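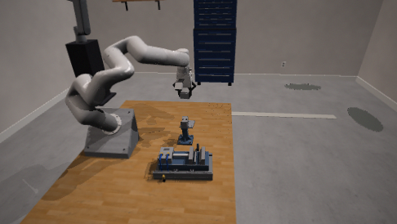

長い木の天板とロボットアーム(CG)

Mudgway 家具工場見学記
2020年1月27日

冬の休みを使って、Mudgwayにある家具メーカー、Cluritexの工場見学に参加した。食卓や作業台の天板を主に作っている会社で、見学は月に一度、事前申込制になっている。参加費は無料。前回の8月の回は満席で申し込めず、今回ようやく入れた。

集合は駅からバスで20分の正門前。停留所の名前は「Allen橋」で、降りると川沿いに材木置き場が見える。受付で名札と保護メガネを受け取り、8人ずつの班に分かれて出発した。荷物はロッカーに預けられるが、100円玉が必要なので用意していくとよい。

最初に回ったのは乾燥棟である。製材した板は屋外で桟積みにして寝かせ、そのあと乾燥室に入れる。含水率を測る機械を板に当てさせてもらったが、同じ山の中でも上の段と下の段で数字が違っていた。乾燥を急ぐと割れや反りが出るため、厚い板ほど時間をかけるという。棟の中は暖かく、上着を脱いで歩いた。

次が木取りと接ぎ合わせの工程。幅の広い天板は一枚板ではなく、細めの板を何枚か横に並べて接着したものが多い。木目と色の合う板を床に並べ、順番を入れ替えながら決めていく。この作業は担当者が目で判断していて、一台分にかなりの時間をかけていた。接着後は圧締機で押さえ、翌日まで動かさない。

研磨の部屋は音が大きく、説明はイヤホンで聞いた。粗い番手から細かい番手へ3段階で磨き、最後は手で仕上げる。磨く前と後の見本が置いてあり、触って比べることができた。仕上げはオイルとウレタンの二種類。オイルは年に数回の手入れがいるが、輪じみができても自分で直せる。ウレタンは普段の手入れが楽で、傷が深いと工場での再塗装になる。うちのテーブルは子どもが宿題で使うので、買い替えるならウレタンかと思いながら聞いた。

昼は敷地内の食堂で、定食を食べた。窓際の席のテーブルは創業時に作ったもので、角が丸く減っている。塗装を何度もやり直して使っているそうだ。

午後は展示室を自由に見る時間だった。定番シリーズの「Pota」は脚の位置を変えられる食卓で、椅子を寄せて座りたい人に向いている。幅違いで並んでいたので座り比べたが、奥行きが少し違うだけで向かいの席との距離がずいぶん変わる。端材の詰め合わせ袋も売っていて、クルミとナラの入ったものを一つ買った。

所要時間は昼食を含めてほぼ3時間。通路は段差が多く、歩きやすい靴が必要である。撮影は展示室と食堂のみ可能で、工程の中では禁止されている。アンケートを出すと木の鍋敷きがもらえる。

帰りのバスは本数が少なく、14時台を逃すと次まで94分待つことになる。時刻表は食堂の入口に貼ってあるので、先に確認しておきたい。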